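Hausgemeinschaft Fellside — Protokoll der Bewohnerversammlung

Datum: 3.4.18, Gemeinschaftsraum im Erdgeschoss
Leitung: Veerle Hermans
Protokoll: Bello Tijani
Beginn 19 Uhr, das Protokoll der letzten Sitzung wurde ohne Änderungen angenommen.

TOP 1 Umstellung der Waschküche auf Abrechnung per App

Veerle Hermans stellte das Angebot der Firma Rondari vor. Künftig sollen Waschmaschinen und Trockner über das Telefon gebucht und bezahlt werden, die Münzautomaten fallen weg. Rondari verspricht kürzere Wartezeiten und eine »gerechtere Verteilung der Waschzeiten«. Wie eine App bei gleich vielen Maschinen für kürzere Wartezeiten sorgen soll, konnte dem Angebot auch auf Nachfrage niemand entnehmen.

Der Protokollführer wies darauf hin, dass die Grundgebühr von 11 Euro im Monat auch dann anfällt, wenn im Urlaub gar nicht gewaschen wird. Die Laufzeit beträgt 5 Jahre. Eine Kündigung vorher ist möglich, kostet aber eine Ablöse, deren Höhe im Vertragsentwurf offen bleibt. Frau Hermans hält das für verhandelbar. Mehrere Anwesende glauben das erst, wenn es schriftlich vorliegt.

Ungeklärt ist außerdem, was mit Bewohnern ohne Smartphone geschieht. Laut Rondari gibt es »eine Kartenlösung in Vorbereitung«. Diese Formulierung stand schon im Angebot vom August.

Beschluss: Vertagt. Frau Hermans fordert ein Angebot ohne Grundgebühr an und fragt zum Vergleich bei Hendriks an.

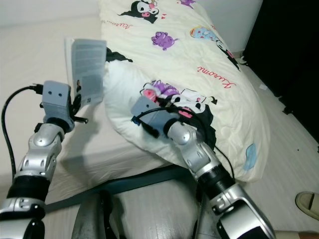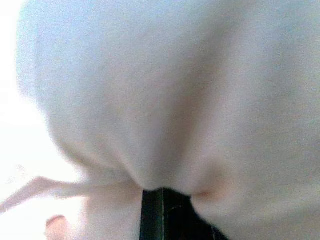
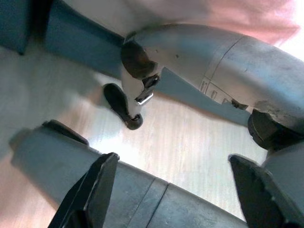

Auf dem ersten das Bett mit der Comic-Decke.

TOP 2 Heizkosten

Die Abrechnung der Hausverwaltung Stavumham liegt vor. Sie weist für den Westflügel einen Mehrverbrauch aus, den die Verwaltung mit »geändertem Nutzerverhalten« erklärt. Welches Verhalten sich geändert haben soll, steht nicht darin. Die Zählerstände wurden nach Angabe der Verwaltung abgelesen, zwei Parteien können sich an keinen Termin erinnern und haben auch keinen Aushang gesehen.

Vorschlag Tijani: Einsicht in die Ablesebelege verlangen, bis dahin Zahlung nur unter Vorbehalt. Frau Hermans gab zu bedenken, dass die Einsicht schon im Vorjahr zugesagt und dann vergessen wurde — diesmal also mit Frist.

Beschluss: Schreiben an Stavumham mit einer Frist von 10 Tagen. Angenommen bei 2 Enthaltungen.

TOP 3 Fahrradkeller

Der neue Schließzylinder klemmt weiterhin. Der Hausmeisterdienst meldet den Auftrag als erledigt. Frau Hermans reklamiert erneut und hängt eine Kopie der Meldung an die Kellertür. Die Frage, wer die alten Schlüssel noch besitzt, blieb offen.

TOP 4 Verschiedenes

Das Sommerfest soll wieder im August stattfinden. Der Wunsch nach einer Hüpfburg wurde wegen der Haftung zurückgestellt. Wer einen Grill beisteuern kann, meldet sich bei Frau Hermans.

Ende 20.50 Uhr. Der nächste Termin wird ausgehängt, sobald das neue Angebot da ist.

gez. B. Tijani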